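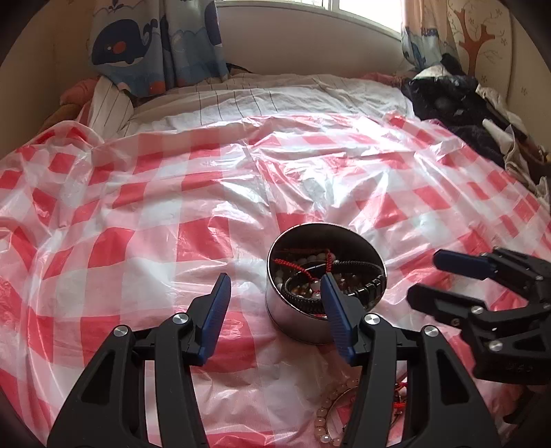 Week four is the week I look forward to most, and it's all about two-handed tasks. Up to now you've been moving one object with one gripper, which is fine for learning the controls but gets dull quickly. From here on you'll have a gripper in each hand, and you'll be working with things that don't keep their shape. Jewellery is my favourite for this! Take a round metal tin with a red cord and a few strings of beads tangled up in it: the tin is easy enough to get two fingers round, but the minute you go for the cord you're probably going to bring half the beads with it.

So, before you record anything, decide who does what. I mean your hands. One steadies, one picks. If you swap halfway through (I do this all the time when I'm tired) the recording becomes very hard to label, and Margaux Brunet, who is marking the labels this term, will send it back to you.

Your homework is in two parts.

First, choose a home setting and do the task there. Bedroom, kitchen, hallway, I don't mind. Please don't tidy up specially. Patterned cloth, shiny plastic, daylight from a window – all of that is welcome, and last November's group had far too many plain white desks. Put the tin down on something soft at least once, as it behaves very differently when the surface gives way under it.

Second, record some 30 attempts and keep the bad ones. Call it a bad one if you drop a piece, drag the tin along with the cord, or pinch the sheet underneath by mistake. Write the reason next to each in the Trulto log, in a few words. "Slipped" is too short. "Slipped off the shiny links, pads too far apart" is lovely.

A word on the pads. The ribbed rubber grips beads nicely if you come at them from the side, with the fingers only a little open. Coming straight down tends to push them deeper into the pile. Berhanu Kahsay showed this in the lab session and I'd copy his wrist angle if you can remember it – his notes are in the Pliltau folder if you can't.

Work in pairs if you like, but no more than 2 to a kit. We have 3 kits left to lend, so email me early. Bring your log to the next class and be ready to talk about your worst attempt as well as your best.

Handout last changed June 2022.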